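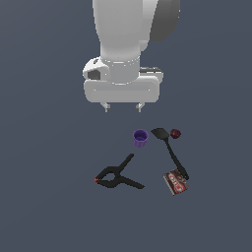
The simulated arm over its five objects. Render: Kurup group

Kumaresan Gounder has spent most of the spring term teaching an arm that doesn't exist to pick up a spatula that doesn't exist either, and he would like it known that this is harder than it sounds.

The work belongs to Kurup, the grasping project that moved into the Clusden building last year and has been quietly eating the computing budget ever since. The question behind it is a dull one with expensive consequences. When several things lie close together, which should a robot go for first? Most planners pick whichever object they are surest of gripping. That works nicely until the fingers come down on the handle of something else, and then you have a spatula on the floor and a student looking for a dustpan.

Hema Varghese's idea was to make the planner a bit of a pessimist. Before each grasp it guesses how much the neighbours would be shoved about, and marks the grasp down accordingly. A plum-sized thing out on its own scores well. A box with a spatula handle against its corner scores badly, however easy it might be to hold. The team calls this the nudge score, having failed to agree on anything more dignified.
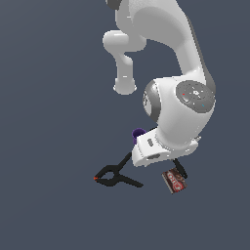 The spring clamp has been the villain throughout. It lies flat, it splays in a V, and the gap between its handles looks to a depth sensor like a perfectly good place to put a finger. Early versions of the planner loved that gap. Venkatesh Chacko rewrote the contact model 6 times over the winter on the clamp's account and now refuses to have one in his shed.

The results so far come from 834 simulated layouts. With the nudge score switched on, the planner disturbed neighbouring objects far less often than the old one did, and it cleared more of the layouts completely. The price is time: it thinks for two seconds longer before each grasp, during which it appears to be sulking. Sreekumar Lobo believes most of that can be won back by throwing out hopeless grasps sooner. He also believed this in March.

All of which is simulation, where friction is whatever you typed in and the cup never has tea in it. The group hopes to try the method on real hardware at Flarnside once the bench there is free. Chandrasekhar Annamalai is handling the booking and would be grateful if people stopped asking him when.

A draft of the paper is on the shared drive, in the folder marked "final", next to the one marked "final 2". Read the second one. Comments go to Hema, preferably before she submits it.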